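Plastic basin

A plastic basin is a wide, open household container, usually round, used for washing, soaking, carrying and short-term storage.
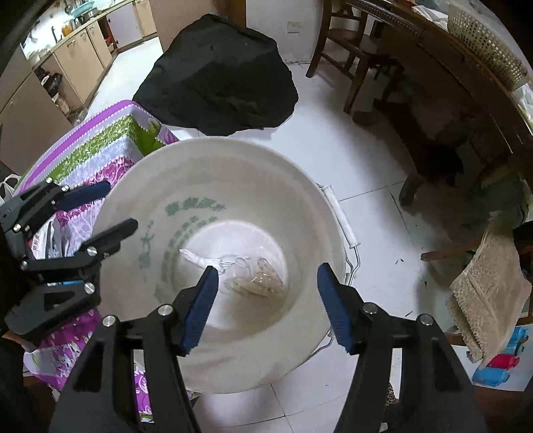 A white plastic basin with green printed characters on its inner wall and a handle at the rim.

Design
Most basins are molded in one piece, with sloping sides and a rolled rim that stiffens the opening. Small ones hold 2 liters, while large ones may hold 11 liters or more. Handles can be molded into the rim or added as wire loops. Wrapping the wire makes it easier on the hands when the basin is full.

Printed basins often carry flowers, fish or lettering. In some, Chinese characters run in a ring around the inside wall. Print on the inside tends to wear faster than print on the outside, especially when scouring powder is used.

Uses
In the kitchen, basins are used to rinse vegetables, thaw frozen food and hold shellfish such as shrimp before cleaning. They are also used for hand laundry and mopping. Many households keep separate basins for food and for cleaning. Basins of the same size can be stacked, though tight stacks may stick together.

See also
Bucket
Colander
Dishpan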